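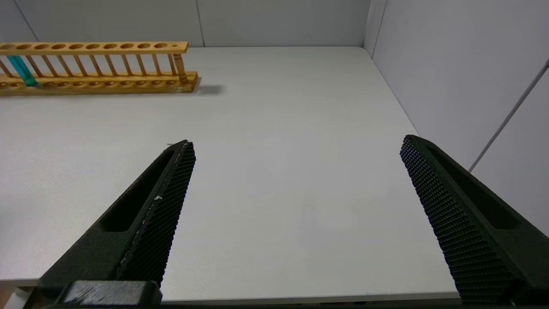 Step 1. Decide what counts as a state

In the Zellach method we do not label actions. We label states of the table, and the actions are computed later as the difference between two states. For the tube rack task we use one text line for each state. The line has three parts: the rack, the dish and the red vessel.

For the rack, write the number of the hole and the color of the liquid. Holes are always counted from the left as the head camera sees them, also when you are working in the wrist view. In the wrist view the rack can be only partly visible, so please do not count from there. Use this view for one thing only: to decide if the fingers are open, closing or closed on a tube.

Step 2. Label from the head view

Open the episode in Timmont and go to the first moment when nothing is moving. Write the line, then jump to the next quiet moment and write again. A quiet moment must be at least 2 seconds long. Shorter ones are skipped.

For a tube in the rack, look at the gap between the upper board and the base. The liquid is usually low in the tube, so the color is best seen there. The part above the board is clear glass against a gray wall and it tells you only that a tube is present.

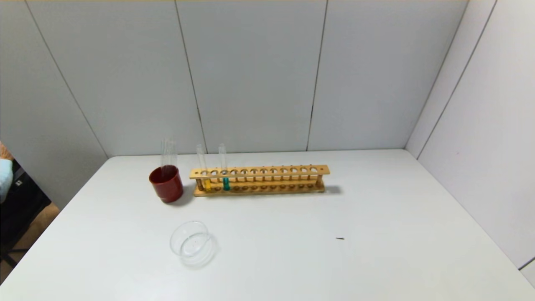

Rack with two tubes, yellow near the left end and teal to the right of it.

If you are not sure about the dish, write "dish: unknown". Clear glass on a white table is difficult and a wrong "empty" costs us more than an honest "unknown". In the January version of the labels we did not have this value, and most of the corrections were in the dish column.

Step 3. Treat hidden objects correctly

The arm often covers a part of the red vessel. Do not copy the label from the previous state for the tubes that stand in it. Write "hidden" if you cannot separate them, even if you are almost sure. For the rack the rule is different - if the holes can be seen, you must give a full line, with the empty holes left out.

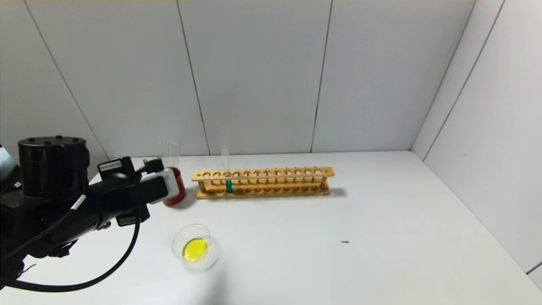
Label for this state: "rack: 3 teal; dish: yellow; vessel: hidden".

Step 4. Compute the actions

Run the Sarantis script on the folder with the finished lines. It compares each state with the next one and proposes an action, for example "tube removed from rack" or "liquid added to dish". When two things changed between quiet moments, the script gives no proposal and marks the episode for review.

From 400 episodes in our first set, 316 passed without review. Around 3 minutes of work were necessary for each of the others, mostly to insert one missing state.

Step 5. Export

Choose "states and actions" in the export menu, not "actions only". The training code of Dreststead reads both files and stops with an error if the states are missing.

Last change: 11/12/2020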